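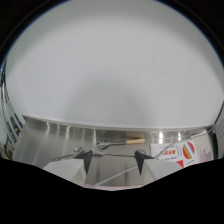
marnie_t
Which bus goes from Larker station to the old harbor at Wolde?
Take the 296, it stops right by the ferry steps.

pkokkinos
Paraskevi Kokkinos here, hello! I'd skip the 296 in July, friends, it gets so packed. The tram is slower

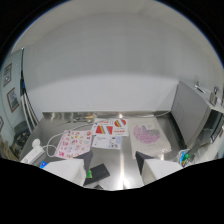 but you get a seat, and the view over Brinier hill is lovely.

dobbin200
Sorry, I disagree, the tram took me forever!

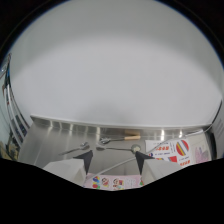 marnie_t
Where do I buy a ticket?
At the kiosk outside the station, and a day pass covers both.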